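고객지원 처리 기록
접수 채널: 판매자 포털 문의
분류: 상품정보 / 사이즈 옵션 매핑 오류
상태: 종결
우선순위: 보통에서 높음으로 변경
요청 부서: Grimura 여성 아우터 상품운영팀
담당: Trotiven 상품데이터 지원센터

1. 접수 내용

요청자: Juwita Hartono (Grimura)

당사가 귀 플랫폼에서 판매 중인 Flanagan 여성 누빔 재킷의 사이즈 옵션이 상품 상세 페이지와 주문서에서 서로 다르게 표시되고 있어 확인을 요청드립니다. 상세 페이지에서 M을 선택한 고객의 주문이 주문서에는 L로 기재되며, 출고 지시 또한 L로 전달되고 있습니다. 색상 옵션은 정상으로 보입니다. 동일 브랜드의 니트 및 바지 상품에서는 같은 현상이 확인되지 않았습니다.

10월 시즌 등록분에서는 문제가 없었으며, 겨울 상품 일괄 등록 이후 교환 문의가 증가하였습니다. 현재까지 사이즈 불일치를 사유로 접수된 교환 요청은 14건입니다. 판매 중지 없이 조치가 가능한지 회신 부탁드립니다.

2. 1차 확인

작성자: Noemi Bellini (지원센터 1선)

문의하신 상품의 옵션 코드와 노출 명칭을 대조하였습니다. 상세 페이지는 판매자가 등록한 사이즈 명칭을 그대로 표시하고, 주문서는 옵션 순번을 기준으로 표준 사이즈 표에서 명칭을 불러옵니다. 해당 상품은 XS 옵션이 비노출로 설정되어 있어 화면상 첫 번째 옵션은 S입니다. 등록 파일에는 XS 행이 남아 있습니다.

시험 주문을 생성한 결과 다음과 같이 확인되었습니다.

S 선택: 주문서 M 표시
M 선택: 주문서 L 표시
L 선택: 주문서 XL 표시
XL 선택: 주문 생성 실패, 오류 문구 "유효하지 않은 옵션입니다"

브라우저 캐시 삭제 및 모바일 앱 재설치 후에도 결과는 같았습니다. 고객 단말의 문제가 아닌 것으로 판단하여 2선으로 이관합니다. 판매자께는 등록에 사용한 원본 파일의 제출을 요청드렸습니다.

3. 판매자 회신

요청자: Juwita Hartono

등록 원본 파일을 첨부하였습니다. 파일은 당사가 사용하는 재고관리 프로그램 Drivden에서 내보낸 것이며, 저장 후 별도로 수정한 내역은 없습니다. 이번 일괄 등록에 포함된 옵션 행은 모두 256행입니다. XS는 이번 시즌에 생산하지 않아 비노출로 처리하였습니다.

추가로 문의드립니다. 이미 출고된 주문의 왕복 배송비는 어느 쪽에서 부담하는지 안내 바랍니다.

4. 2차 분석

작성자: Eleni Pavlović (지원센터 2선, 데이터 연동)

첨부 파일을 검증 환경에 등록하여 동일한 현상을 재현하였습니다. 원인은 다음과 같습니다.

Drivden에서 내보낸 파일의 옵션 순번 열은 0부터 시작합니다. 당사 등록 도구는 1부터 시작하는 값을 기준으로 하며, 첫 행의 값이 0인 경우 전체 순번을 한 단계씩 올려 저장합니다. 이 보정은 정상 동작입니다. 다만 첫 행이 비노출 상태이면 보정이 끝난 뒤 노출 옵션에 한하여 순번이 한 번 더 증가합니다. 그 결과 주문서에는 한 치수 큰 명칭이 표시되고, 마지막 옵션은 표준 사이즈 표에 대응하는 값이 없어 주문이 생성되지 않습니다.

니트와 바지에서 현상이 나타나지 않은 것은 해당 상품의 첫 행이 노출 상태이기 때문입니다. 색상 옵션은 순번을 참조하지 않으므로 영향이 없습니다.

영향 범위를 조회한 결과 Grimura 등록 상품 중 옵션 185행이 잘못된 순번으로 저장되어 있었습니다. 다른 판매자의 상품에 대해서는 별도 기록으로 조회를 진행합니다.

5. 임시 조치

작성자: Eleni Pavlović

영향 옵션의 순번을 수동으로 정정하였습니다. 정정 이후 생성되는 주문에만 적용되며, 기존 주문의 사이즈 표기는 자동으로 변경되지 않습니다. 출고 전 주문은 판매자 포털의 주문 관리 메뉴에서 "옵션 재동기화"를 실행하여 주시기 바랍니다. 송장이 발행된 주문은 재동기화 대상에서 제외됩니다.

판매자께서 확인하실 사항은 다음과 같습니다.

가. 재동기화 전 출고 대기 목록을 내려받아 보관할 것
나. 재동기화는 한 번에 최대 400건까지 가능하며, 초과분은 나누어 실행할 것
다. 실행 후 주문서의 사이즈와 고객이 선택한 사이즈를 대조할 것
라. 수정 배포 전까지 비노출 옵션이 첫 행에 있는 파일을 등록하지 말 것

6. 판매자 확인

요청자: Katia Caputo (Grimura 물류 담당)

재동기화를 두 차례에 나누어 실행하였습니다. 출고 대기 주문은 모두 고객 선택 사이즈와 일치합니다. 단, 선물 포장 옵션이 포함된 주문 세 건에서 "처리 보류" 상태가 해제되지 않습니다. 해당 주문번호는 비공개 메모에 기재하였습니다.

7. 추가 조치

작성자: Noemi Bellini

보류 상태의 주문은 포장 옵션이 본 상품과 별도의 행으로 저장되어 재동기화가 완료되지 않은 것으로 확인되었습니다. 관리자 권한으로 상태를 해제하였으며, 포장 옵션과 고객 메시지는 그대로 유지됩니다.

배송비 문의에 대하여 회신드립니다. 본 건은 당사 등록 도구의 오류에 해당하므로 사이즈 불일치로 인한 교환 왕복 배송비는 당사가 부담합니다. 다음 정산 시 조정 항목으로 반영되며, 판매자께서 별도로 청구하실 필요는 없습니다. 고객의 단순 변심에 의한 교환은 기존 정책을 따릅니다.

8. 수정 배포 및 종결

작성자: Benedetta Villa (지원센터 책임자)

등록 도구의 순번 보정 오류에 대한 수정이 12/23/20 배포에 포함되었습니다. 배포 후 판매자의 원본 파일을 검증 환경에 다시 등록하였고, S부터 XL까지 모든 옵션에서 상세 페이지와 주문서의 표기가 일치함을 확인하였습니다. 5항 라의 등록 제한은 해제합니다.

판매자의 동의를 받아 본 건을 종결 처리합니다. 동일 현상이 재발할 경우 새 문의를 등록하지 마시고 본 기록에 회신하여 주시기 바랍니다.

첨부 파일 (1)

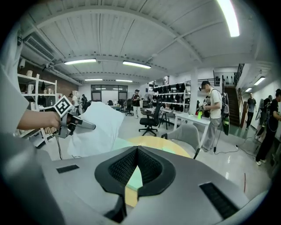 첨부 1. 원형 테이블과 흰색 천, 회색 핸드헬드 그리퍼를 쥔 손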